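**Thread: Buying coffee green vs. roasted, is it worth the trouble?**

**dorsey_k**
I drink two cups a day and my wife drinks one. The bags I like from Brurnon have gone up again and I'm looking at home roasting. I don't care about having a new hobby. I want decent coffee for less money. If you roast at home, are you saving anything, or did you spend it all on equipment?

**halfmoonpete**
I've kept a log since I started. 339 batches as of this morning. I use an old popcorn popper on the back porch and a metal colander to cool the beans. Total equipment cost was one popper and one colander.

Yes, I save money. Green beans cost me a bit over half of what I used to pay for roasted. You lose weight in the roast, so don't compare pound to pound or you'll fool yourself.

**Remzi Kurtuluş**
I'll give the other side. I bought a Virano drum roaster and I have not saved a cent. It makes better coffee than the popper did and it holds a full pound, but I would have to roast for years to pay it off. If saving money is the goal, do what Pete does or keep buying bags.

Also, smoke. Medium roasts are fine under a range hood. Dark roasts are not. My smoke alarm went off twice in the first month.

**dorsey_k**
We like it fairly dark. Apartment kitchen, one window, weak hood.

**Remzi Kurtuluş**
Then I would think hard about it. A balcony would change my answer.

**tallgrass**
Disagree that dark is out. Stop the roast right at the start of second crack and cool it fast. Most of the smoke comes after that point. I did it in an apartment for years with a box fan in the window, blowing out.

**halfmoonpete**
A box fan works until the neighbor complains. Ask me how I know. I still say porch or nothing for dark.

**linnet29**
I quit roasting after one winter. The cold made the popper run too cool and everything came out tasting like bread. I went back to buying roasted and I put the effort into storage, and that made more difference than I expected. I buy the big Karabulut bags when they go on sale in May, split them into small portions, seal those and freeze them. I take one out the night before and don't open it until it's at room temperature, so water doesn't settle on the beans.

**tallgrass**
Freezing ruins coffee. It picks up every smell in there.

**linnet29**
It does if you keep opening and closing the same bag. Small sealed portions don't pick up anything. I've had fish in the same freezer the whole time.

**Remzi Kurtuluş**
I'm with linnet on this one. The problem is air and moisture, and a tight package keeps out both. What I would not do is refreeze. Once a portion is thawed, use it up.

**tallgrass**
We'll have to differ. I've tasted freezer coffee at my brother's house and it was flat.

**halfmoonpete**
Was your brother's in the original bag with a clip on it?

**tallgrass**
Probably, yes.

**halfmoonpete**
Well.

**linnet29**
For the OP, on the packaging itself — get something you can press flat before sealing. Jars leave too much air on top unless you fill them all the way.
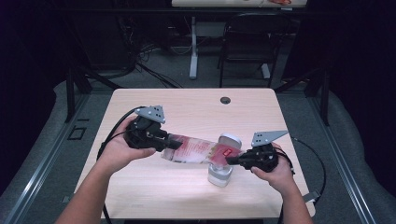 I do enough per portion for four days. Any more and the last cup is noticeably weaker. Write the date on each one with a marker, and put the new ones at the back so you use the old ones first. A bag with a one-way valve needs a piece of tape over the valve before it goes in.

**dorsey_k**
That sounds a lot more like me than a fan in the window. Do you grind before or after freezing?

**linnet29**
After. Whole beans only. You can grind them still frozen if you're in a hurry, but then put the rest straight back and keep it shut.

**Remzi Kurtuluş**
Check your grinder manual on that. My Dramow says room temperature only. I've ground frozen in it a few times with no trouble, but I wouldn't make it a habit with a warranty still running.

**halfmoonpete**
If you still want to try roasting, thrift stores have poppers. Look for one with vents on the side wall of the chamber, not a mesh screen at the bottom. The mesh kind can catch fire with coffee in it.

**dorsey_k**
Thanks, all. I'm going to do the freezer thing with the next sale and keep an eye out for a popper to use at my dad's place, he has a porch. Pete, what size batch do you run?

**halfmoonpete**
Half a cup of green. Stir it with a wooden spoon handle for the first minute until it moves on its own.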